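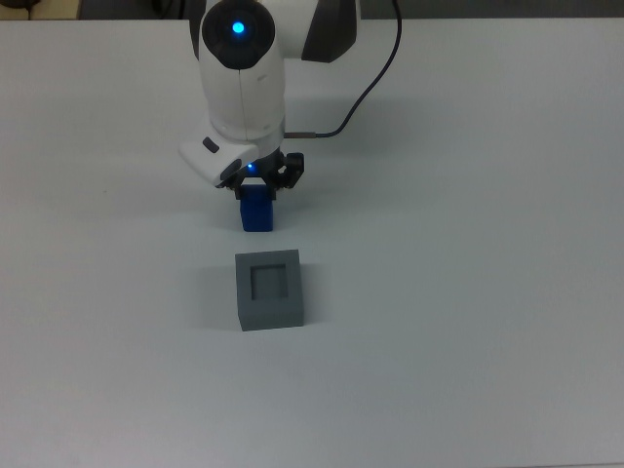 그림 7-1. 삽입 시험 자세: 블록을 파지하여 수납 지그 위에 위치시킨 상태

7장. 삽입 작업 중 이상 발생 시의 조치

7.1 적용 범위

본 장은 Sternunon 탁상형 조립 셀에서 블록 삽입 시험을 수행하는 중에 발생하는 걸림, 파지 미끄러짐 및 케이블 간섭에 대한 조치 절차를 규정한다. 셀의 설치와 초기 원점 설정은 3장을, 제어 소프트웨어 Cletach의 화면 구성은 5장을 참조한다. 본 장의 작업은 7.2항의 자격 요건을 충족한 작업자만 수행할 수 있다.

7.2 작업자 자격 및 사전 준비

조치 작업은 2인 1조로 실시한다. 한 사람은 비상 정지 버튼에 손이 닿는 위치에서 대기하며, 다른 작업을 겸하지 아니한다. 두 작업자 모두 Prestden 교육장의 셀 안전 과정을 이수하고 이수 기록이 작업 대장에 등재되어 있어야 한다.

경고: 그리퍼가 블록을 파지하고 있는 동안에는 손가락이나 공구를 블록과 수납 지그 사이에 넣지 말 것. 전원 차단 후에도 파지력이 남아 있을 수 있다.

7.3 오류 코드 955(삽입 걸림)

오류 코드 955는 하강 구간에서 측정된 저항이 설정값을 초과한 경우에 표시된다. 블록의 하단 모서리가 지그 개구부의 테두리에 닿은 경우가 대부분이나, 지그가 작업대 위에서 밀려난 경우에도 동일한 코드가 표시된다.

1. 로봇이 정지하였는지 육안으로 확인한다. 움직임이 남아 있으면 즉시 비상 정지 버튼을 누른다.
2. Cletach 화면에서 오류 코드와 발생 시각을 확인하고 작업 대장에 기록한다. 기록 전에 오류를 해제하여서는 아니 된다.
3. 관절 및 그리퍼의 표시등 상태를 확인한다. 표시등의 색상별 의미는 부록 B에 따른다.
4. 수동 모드로 전환한 후 수직 상승 명령만을 사용하여 블록을 지그에서 완전히 이탈시킨다. 이 단계에서 수평 이동 및 손목 회전은 금지한다.
5. 블록을 회수하여 모서리의 찍힘과 표면 마모를 점검한다. 손상이 확인된 블록은 재사용하지 아니한다.
6. 지그 개구부의 테두리와 내벽을 점검하고 이물질을 제거한다. 압축 공기는 사용하지 않는다.
7. 지그의 위치를 기준점과 대조한다. 어긋난 경우 3장의 절차에 따라 위치를 다시 등록한다.
8. 블록 없이 저속으로 하강 경로를 1회 확인한 다음 블록을 파지하여 시험을 재개한다.

주의: 동일 작업에서 오류 코드 955가 2회 연속 발생한 경우 재시도하지 말고 7.6항에 따라 보고한다.

7.4 오류 코드 39(파지 미끄러짐)

오류 코드 39는 파지 중 손가락 간격이 변한 경우에 표시된다. 블록이 기울어진 상태로 하강하면 지그와 블록이 함께 손상될 수 있으므로 다음 순서에 따라 조치한다.

1. 하강을 중지하고 수동 모드로 전환한다.
2. 블록을 작업대의 빈 면 위로 옮긴 후 지지한 상태에서 파지를 해제한다. 공중에서 해제하지 말 것.
3. 셀의 전원을 차단하고 손가락 패드의 오염과 마모를 점검한다. 오염은 보풀이 없는 마른 천으로 닦아낸다.
4. 그리퍼 고정 나사의 풀림 여부를 확인한다.
5. 블록의 긴 방향이 작업대를 향하도록 다시 파지하고 기울어짐이 없는지 확인한다.

참고: 손가락 패드는 파지 횟수가 400회에 도달할 때마다 점검하며, 점검 결과는 이상이 없는 경우에도 기록한다.

7.5 손목부 케이블 간섭

손목부에 접속되는 외부 케이블은 팔의 움직임에 필요한 여유를 두고 배선한다. 여유가 부족하면 손목 회전 시 커넥터에 하중이 가해지고, 지나치면 케이블이 지그나 작업물에 걸릴 수 있다.

1. 전원을 차단한 상태에서 커넥터의 체결 상태를 확인한다.
2. 케이블 피복의 눌림, 꺾임 및 갈라짐을 점검한다.
3. 전원을 다시 투입하고 저속으로 전체 경로를 이동시키면서 케이블이 팽팽해지는 구간이 있는지 관찰한다.
4. 간섭이 확인되면 배선을 조정한 후 3번 단계를 반복한다.

주의: 케이블을 접착테이프로 손목 모듈에 고정하지 말 것. 모듈 상면의 버튼을 가리거나 누를 우려가 있다.

7.6 보고 및 재가동 승인

연속 오류, 부품 파손 또는 작업자 접촉이 발생한 경우 셀을 정지 상태로 유지하고 Szalai 기술지원부에 서면으로 보고한다. 보고서에는 오류 코드, 발생 시각, 당시의 하강 속도, 사용한 블록의 관리 번호 및 조치 내용을 기재한다. 재가동은 안전 책임자 Mariann Pálfi의 서면 승인을 받은 후에만 가능하며, 구두 승인은 효력이 없다.

7장 개정일: 2024-06-16
개정 내용: 7.3항의 연속 오류 보고 기준 추가, 7.5항 신설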